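4.2 Cases, sleeves and the problem of the second half

Soft cases take up an odd corner of the literature on household storage. Boxes have been studied at length, drawers nearly to death, and the kitchen cupboard has its own small industry. The zippered case, which is neither a box nor a bag and behaves like a badly bound book, tends to be filed under "other". Of the 1,343 storage items listed in our household inventories, a good many fell into that category, and we came to feel a little sorry for them.

We were interested in what people do with a case made for one particular thing. Eskildsen and Fogh, in their earlier work on instrument cases, called this the "fitted promise": the shape of the case tells you what belongs in it, and so scolds you when it is used for something else. A violin case is a stern example. A table tennis paddle case is a more easygoing one. It has the outline of a paddle, but it will also take balls, a sweatband, a club card and, in one Norðdahl household, half a muesli bar of unknown vintage.

When such a case is opened flat it doubles its footprint and stops looking like a container at all. Participants who met it in this state were inclined to treat it as a mat. They put things beside it, then on it, and only later in it. The paddle itself was often the last item to be dealt with, although it was the one thing the case had been made to hold. Figure 3 has the case fully open between its two halves, one of see-through mesh and one of solid black fabric, with the paddle still out on the table.

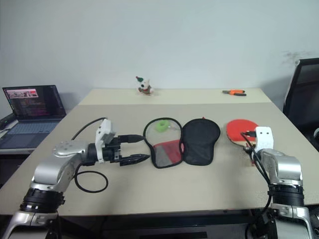

Figure 3. Open paddle case with a red-faced paddle to its right. A toy dog in a green hat and a pair of orange-handled pliers sit beyond the case, near the wall.

4.3 Bystander objects

Every tabletop has its bystanders. We use the term for things that share a surface with a task but play no part in it, and we are aware that it flatters them. The toy dog and the pliers in Figure 3 are bystanders to the case and the paddle. Neither has any business with table tennis, at least at the levels of play known to the authors.

Our participants were divided on what bystanders are owed. One group cleared them off first, as one might ask guests to leave before vacuuming. The other worked around them with great courtesy. A retired draughtsman in the second group would not shift an ornament that was plainly in his way, on the grounds that it had been there first. We coded this as "deference" after a longer discussion than it deserved.

Tools were treated less kindly than ornaments. Pliers left on a table were read as evidence of an unfinished job, and people wanted them gone, preferably to a shed. Small figures were read as company. The difference held even where the figure took up more room than the tool, and it survived our attempts to explain it by colour, weight or price.

The interviews carried out by Sisodia in March suggest one reason. Tools have an address (the drawer, the hook, the bench in the garage) and a tool on the table is therefore away from home. An ornament's address is wherever it was last set down.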